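# The Seminar Will Now Take Questions, Briefly

The interuniversity seminar at Hundon is in its second edition, and the brochure says it will "bring regional research into conversation with the public." I went to four sessions in February to find out which public they had in mind.

Mostly it was each other. The hall seats 100. On the night devoted to migration and port cities I sat among doctoral students who had to sign a sheet at the door, and the one retired dockworker in my row left before the second paper.

The papers were not bad. Zuleica Siqueira's talk on harbor courts was sharp, and she had plainly spent long months with the records. She read 481 case files from Istville, most of them disputes over spoiled cargo, and refused to draw a grand theory of coexistence from them. "People sued each other," she told the room. "That's what I can prove." I wish the organizers had printed that on the poster.

What they printed was "dialogue." The word appears 19 times in the program, and I have my doubts about every one of them. Each evening left about ten minutes for questions, and the chair usually took the first.

Érica Siqueira, who coordinates the series for the Greltora Institute, disagrees with me. She says a university calendar can't be judged like a town meeting, and that the recordings reach people who would never come to Hundon on a Sunday evening. Maybe so. When I asked how many had watched one to the end, she said the institute doesn't track it.

The session on food and trade drew the best crowd, and the weakest paper. We were told the eggplant "unites the shores." It is grown on all of them, certainly. So are grudges. 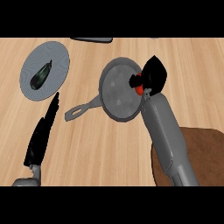 ## What the money buys

The seminar's funding runs for 2 more years under the Kuo grant, whose terms ask for "visible public impact" without saying who should see it. A published volume is planned. I'd trade it for one evening in the Istville library, with Zuleica Siqueira's court files on the table and no chair.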